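Comparing two grippers on the same pick-and-place: a short how-to

Updated 6th June

You need a flat table, a shallow tray, a small part to move and a fixed camera. Our notes come from the Dumstead bench, where we tried the Brumia two-finger gripper against the older Chowdary one.

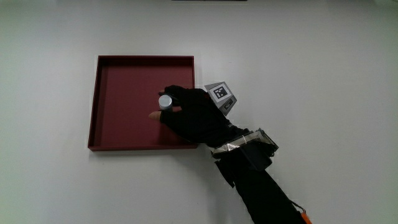 Start with the human run. Before either gripper goes on the arm, record a person doing the same pick by hand, with a marker on the back of the hand so the camera can follow it. This gives you a path to aim for and a time to beat. Keep the marker tilted toward the camera for the whole move. If the wrist rolls too far the track drops out, and you will have to record that run again.

Next, set up the arm.

1. Bolt on the first gripper and enter its tool length in the controller. The two grippers are not the same length, so do this again after the swap.
2. Set the closing force low. Raise it one step at a time until the part stops slipping.
3. Teach the pick point with the fingers open, then check the gap to the tray wall on both sides.
4. Run the move at quarter speed and watch the cable at the wrist.

When the slow run is clean, go to full speed and do 119 picks. Write down every miss and what kind it was – a slip, a bump on the tray wall or no grip at all. Swap grippers and repeat with the same part and the same tray.

Our Chowdary missed 9 picks, mostly bumps on the wall. The Brumia missed 2, both slips. Its thinner fingers suit a low tray, but the pads wear faster. The Brustville shop changes theirs every 2,000 picks, and we now do the same.

Save the controller settings for each gripper under its own name before you take it off the arm.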